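Gruvora Table Oil - 460 ml tin

Posted in Finishes and Care, August 2019

I've been selling this stuff out of the Rutbridge shop for long enough now that I should probably write it a proper page, so here goes! Gruvora is a wipe-on oil for indoor wood. Tables, benches, shelves, the top of that old dresser you keep meaning to do something about. It comes in a 460 ml tin with a screw lid (thank goodness - I have bent so many screwdrivers on the push-down kind) and it goes on with a plain cotton rag.

I used to stock Ruddock, and I still like Ruddock for outdoor jobs, but it's thick and it smells like a boatyard for days. Gruvora is thinner, the smell is mild, and it's a lot more forgiving if you wander off to answer the phone halfway through a coat. I did my own kitchen table with it in April and I've been putting hot mugs on that table ever since, mostly by accident. One faint ring so far, and it went away when I rubbed in a little more oil.

How I put it on

Sand first. I know, I know. But go over the whole top with something fine, always along the grain, and then get every bit of dust off with a barely damp cloth. Let it dry. Then pour a small puddle in the middle and spread it out toward the edges, thin as you can manage. Leave it 10 minutes and wipe off whatever is still sitting on the surface. That last bit matters more than anything else on this page, so please do it. Oil left in puddles goes sticky and you'll be sending me sad emails.

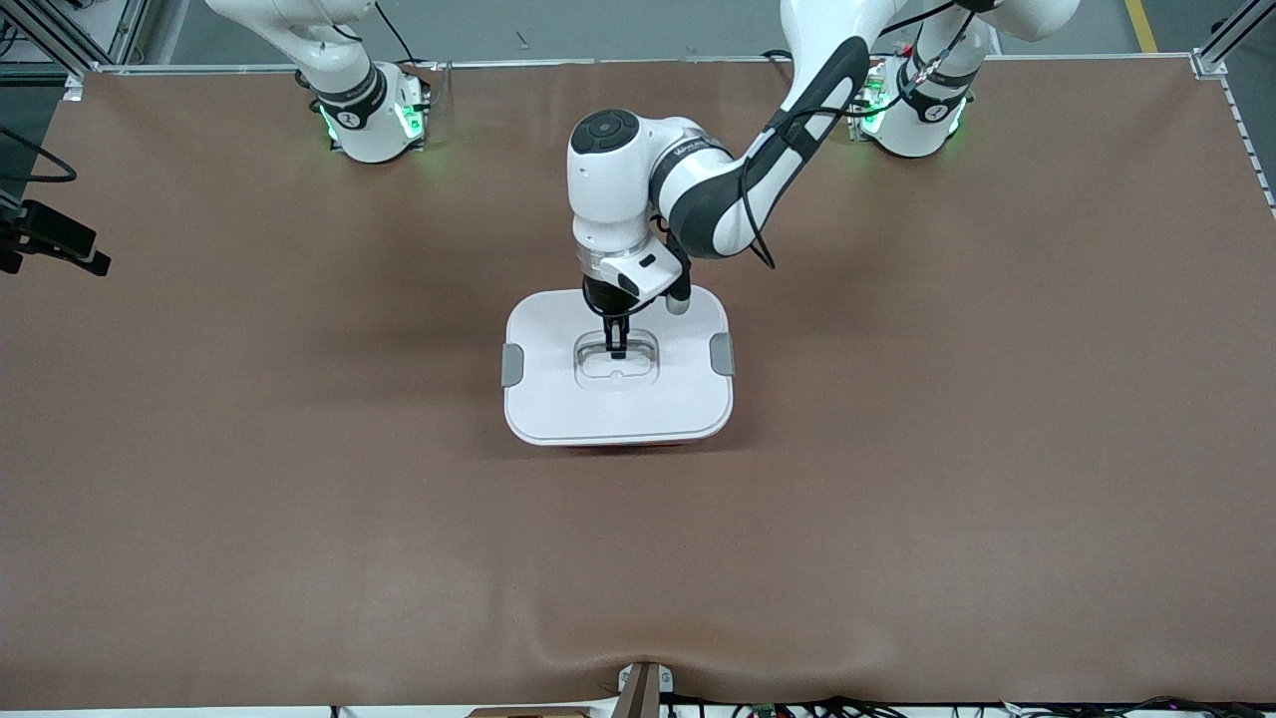 Two coats is plenty for a shelf or a side table. For anything you eat at or work at I'd go to three, with a night between each one. The first coat always looks patchy and disappointing and you'll think you bought the wrong thing. Keep going! The second evens it out, and the third is where you get that soft low sheen I'm so fond of.

How far does a tin go? For me, one tin does three coats on a table that seats six, with a splash left over for touch-ups. Old dry wood drinks more, so if yours has been living in a garage, maybe get a second tin while you're here.

Colors

Clear and Brown, that's the whole range. Clear warms pale wood up a little bit (everything does, apart from water). Brown is a proper tint, a nice tea kind of color, and it gets deeper with each coat. Try it on the underside first. You can always go darker, but going lighter means the sander again.

A word about rags

Oily rags can heat up on their own and catch fire, so don't ball them up and throw them in the trash. Spread them flat outside until they're dry and stiff, or soak them in a bucket of water first. I hang mine on the fence, away from the house.

Goes well with

Jiltari sanding pads - they last ages and they don't leave those little swirls
Cotton rags, by the bundle
Ruddock wax, if you want a bit more shine on top (wait a week before using it)

Ordering

Tins ship by ground only, and I pack orders twice a week. If you're near Rutbridge, pick up at the counter and skip the shipping. Unopened tins can come back any time, just bring your receipt.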